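Brultivthorpe 542 Concession Drink Dispenser: Review

Rating: 3 out of 5

The Brultivthorpe 542 is a countertop dispenser for bag-in-box syrup, sold mainly to small stadiums, ice rinks and school athletic programs. It has two syrup lines, one soda water line and one still water line. We ran it at the main concession stand at Clanaditz Field through the second half of the soccer season, ending in November. It replaced an older Sorkach tower unit that used the same syrup connectors.

Setup

Installation took one afternoon. The water inlet is a standard threaded fitting, and the drain hose is long enough to reach a floor drain without an extension. The carbonator sits inside the cabinet, so no separate pump is needed under the counter. The gas regulator is not included, and the manual does not say so until the page on first startup.

Ratio adjustment is done with a flathead screw on each valve. The screws turn freely and hold their position. A measuring cup with split chambers comes in the box and is accurate enough for the job. Set the ratio after the cold plate has been on ice for 60 minutes. Readings taken earlier came out sweet on both lines.

Performance

At halftime the demand on a concession stand is short and heavy. The 542 held its pour temperature for the first part of the rush. After that, the still water line began to warm before the soda lines did. Topping up the ice bin before the half fixed most of this. The bin is smaller than the one on the Sorkach and has to be filled more often.

Carbonation was steady on both lines. Foam was moderate with cola and high with orange soda, which slowed service on large cups. Lowering the flow rate helped but added time to each pour. 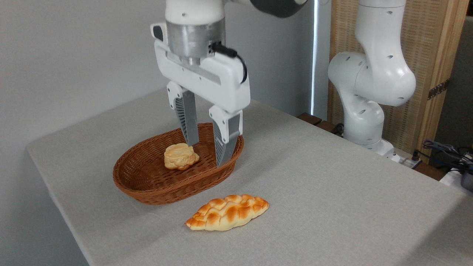
Gripper over a wicker basket on a cloth-covered table.

Cleaning

Nozzles and diffusers come off by hand and go into sanitizer overnight. The drip tray lifts out in one piece. Its front corners are square on the inside and collect syrup, so a small brush is needed there. The syrup lines are flushed through an adapter that fits the bag connectors. We flushed between brand changes and found no carryover in taste.

Noise and power

The carbonator motor is audible from the customer side of the counter with the shutters closed. During a match it is not noticeable. The unit runs on a normal wall outlet, and it did not trip the breaker while sharing a circuit with a hot dog roller.

Compared with the Zawadzka

The Zawadzka countertop model costs more and has a larger ice bin and a lockable front panel. Its valves are harder to reach for adjustment. For a stand with a long line at every break, the Zawadzka is the better fit. For a single window with two flavors, the 542 is sufficient.

Good: simple ratio adjustment, built-in carbonator, easy nozzle removal.
Bad: small ice bin, regulator sold separately, foam on orange soda.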